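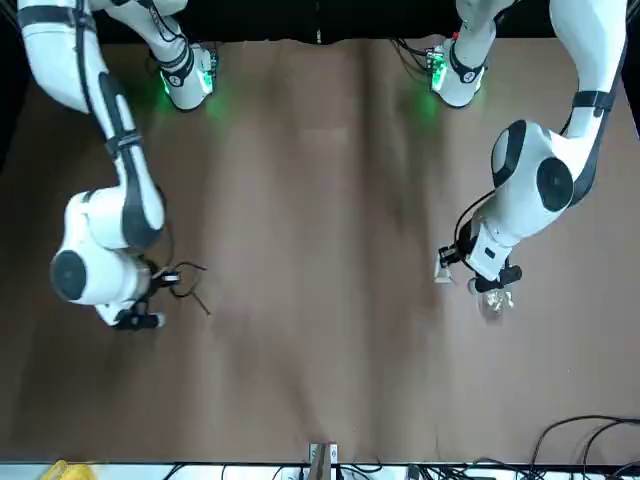 The Tukura table with the brown top.

Tukura worktables: questions we get asked

Can I wipe the top with ordinary washing-up liquid?
Yes. Use a few drops in warm water, a soft cloth, and dry it afterwards. Please don't use scouring powder or the green side of a sponge, as both leave scratches.

How do I get glue off?
Leave it to set and lift it with a plastic scraper held nearly flat. If a mark stays behind, try a cloth with a little white spirit on a corner first.

Can I put hot things straight down on it?
No. Use a mat. A mug of tea is fine, but pans, glue guns and irons are not.

How much weight will the table take?
100 kg, spread over the top. If you clamp something heavy near a corner, put another clamp on the opposite side or bolt the legs to the floor.

Will clamps mark the surface?
They can. Put a scrap of card or thin felt under the jaw. Marks made by clamps are not covered by the guarantee.

Do you sell the top in other colours?
Brown and pale grey. The grey usually takes longer to arrive - ask before you order if you have a deadline.

Will the Bokar legs fit my older Tukura top?
Only if the underside has 8 fixing holes. Tops with fewer holes need the adapter plates, which are sold separately.

Can I return a table once it's put together?
Yes, within 30 days, but you will need to take it apart and pack it flat. We don't collect assembled tables.

The top arrived with a dent. What now?
Keep the packaging and send photos of the dent and the box label to Bláthnaid Brennan in the Flesell office. She will arrange a new top, and you won't need to send the legs back.

Can I see one before buying?
There is a table on show at the Flesell shop, open from 9 in the morning. The shop is closed for most of August, though orders still go out.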